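4.2 Recording hand tasks in guest rooms

Use these rules when an operator records cloth work for the Sorkeo housekeeping robot. They apply to every site on the Andreadis route.

1. Ask the front desk to confirm the room is released.
2. Push back sleeves so both wrists are clear. Thin bracelets and wristbands may stay on.
3. Set the tray on the counter and keep both hands in view while you fold.
4. Fold one cloth at a time, at your normal pace. Stop for 2 seconds between cloths.

CAUTION: Leave wall appliances alone during a take. Keep cloths clear of hanging cords — a snagged cord can pull a plug or tip the tray. 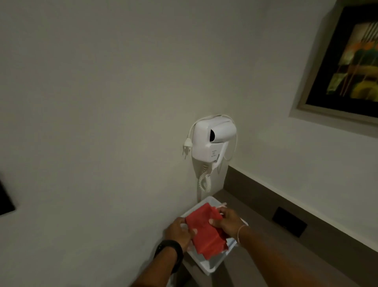
Folding a red cloth over the tray, below a wall-mounted hair dryer.

5. If you drop a cloth, pick it up and carry on. Do not restart the take.
6. Mark the take as complete in Mistex before you leave the room.

NOTE: Guests' belongings must never appear in a take. If you find any, stop, delete the take and tell the site lead.

NOTE: A full card holds 100 takes. Swap it before it fills — Mistex does not save a partial take.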